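Grants > Drevbridge Rural Enterprise Fund > Interim reports > Jotau Herb Growers

Interim progress report, drying and packing program
Prepared by Lino Palumbo, program coordinator

1. Status

The program remains on schedule for the drying work and is one month behind on packaging. Spending is within the approved budget on all lines except freight, where rates on the Prurumard route rose after the spring timetable change. A transfer from the training line is requested in section 5.

2. Drying and storage

The second drying shed at Jotau was handed over in May. It has 13 racks and is heated by the same boiler as the first shed. Mint and lemon balm are dried overnight and moved to sealed bins the following morning. Moisture readings are taken at loading and at unloading, and both are entered in the shed log.

Two faults were recorded. The fan controller tripped on humid nights until the sensor was moved away from the door, and one rack was rejected for warped rails. The supplier has replaced the rack at no charge.

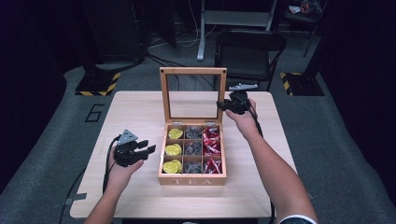
Growers now deliver on a fixed rota. Before the rota, most deliveries arrived on Sunday evening and part of the load waited outside the shed until a rack was free. Waiting time is now under 15 minutes for all but the largest loads. The rota will be reviewed when the chamomile harvest begins, as chamomile has to be loaded in thinner layers and takes up more rack space per grower.

3. Packing and retail trial

The packing line at Sarmiento was commissioned with a test run of 400 sachets. Seal failures were concentrated at the start of the run, before the jaw temperature had settled. The operating sheet now calls for a warm-up period and a discard count at the start of every shift. A production run of 1,000 sachets is planned once the revised film has been delivered. 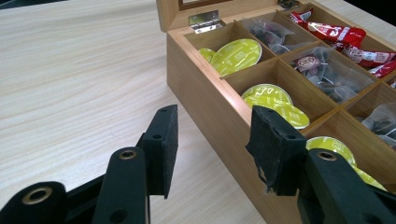 Retail presentation was discussed with two shops in Drevbridge. Both prefer loose sachets to cartons for the counter, with the customer choosing several blends at one price. The display format under consideration is a bamboo box with a hinged lid and thin partitions dividing the inside into square compartments, so that each blend can be kept apart and refilled separately. Blend names would be printed on the sachet only. Unit cost has been quoted by one supplier, and a second quotation is pending. Neither shop has committed to an order quantity, and the sales forecast has been left unchanged for that reason.

4. Training

Three of the four planned sessions have been delivered, covering harvest timing, shed hygiene and record keeping. Attendance was lower at the record keeping session, which overlapped with the first mint cut. It will be repeated in the evening at the Jotau shed. The remaining session, on costing, requires a spreadsheet template that is still in draft.
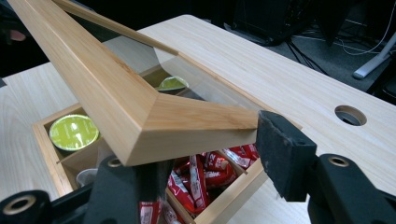

Figure 3. Box lid with clear glass panel and mitered corners.

5. Requests and next period

Approval is requested to move the unspent travel allowance in the training line to freight. No change to the total grant is sought. Work in the next period will cover the production run at Sarmiento, the repeat training session, the rota review and a decision on display boxes. The shed log and the seal test results are attached as annexes A and B. Annex C, the freight invoices, will be sent separately when the carrier has corrected the May statement.

Sign up for the Fund's newsletter to receive grant deadlines and reporting reminders by email.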